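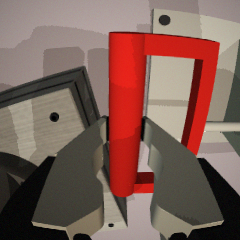 Is Ferreira really the answer at QB, or are we doing this again?

Forum: Fumlow Football > Season Talk
Page 1 of 2

endzone_dad
Every September I read the same story. Offensive line is in the best shape of its life, the locker room is united, the new quarterback has "taken command of the huddle." Now it's Ferreira's turn. I watched the opener twice and I saw a guy throw for 146 yards against a team that was missing both starting corners. What am I supposed to be excited about?

tailgate_marv
You're supposed to be excited that we won, maybe? He didn't turn it over. Last year's starter would have thrown two picks before the band sat down.

endzone_dad
"Didn't turn it over" is a low bar. He also had a ball go right through a linebacker's hands in the second quarter. If that guy catches it, this thread has a different title.

thirdandlong
Went back and looked at that one. The receiver ran the wrong route. He broke in, Ferreira threw it out. You can see the coach chewing on the receiver afterward, not the QB.

endzone_dad
You can see a coach yelling. You have no idea what about.

prunder_grad
Prunder fan here, coming in peace. We play you in two weeks and our board is split on him too. What worries me is the legs. He had 11 carries and most of them looked like real calls, with a lead blocker and everything. Our ends have been bad at staying home on that stuff for years.

tailgate_marv
Welcome. And yes, thank you, somebody brought up the running. That's the whole offense. When the safety has to come down for the QB keeper, the throws get easier. We didn't have that last season.

oldpressbox
I'll believe in the running when he does it against a front that can tackle. I've been going to games since before they put in the turf and I've seen four "dual threat" guys here. Three of them were hurt by midseason. The other one moved to tight end.

thirdandlong
He's bigger than any of those guys.

oldpressbox
So was the tight end.

flatsrunner
Can we talk about the play calling? 117 yards of his passing came before halftime. After the break we went into a shell. If the staff trusted him the way they say they do at the podium, why hand it off on third and eight with a one-score lead?

tailgate_marv
Because the lead was one score and the defense was playing well. You punt and make them go the long way.

flatsrunner
That's what you do with a quarterback you're nervous about.

endzone_dad
Exactly this. Listen to what they say, then look at what they call. The quotes in the Flivevar paper this week were all about how the team "believes in him." Players say that every year about whoever is standing there. What are they going to tell a reporter, that they liked the backup better?

thirdandlong
Some of them kind of did last year, if you remember. Nobody would say the guy's name. They kept saying "whoever is back there." This year they say Ferreira. I think that's a real difference even if you don't.

endzone_dad
Fine, I'll give you that one. It still doesn't complete a deep ball. He was short on every one he tried.

prunder_grad
He threw a nice one down the left side that got called back for holding.

endzone_dad
Then it doesn't count.

flatsrunner
It counts for whether he can throw it. Doesn't count on the scoreboard.

oldpressbox
Ask me again after the Prunder game. I'm keeping my ticket and my opinion until then.

tailgate_marv
See you all in the north lot at 10 a.m. endzone_dad, you're bringing the ice this time.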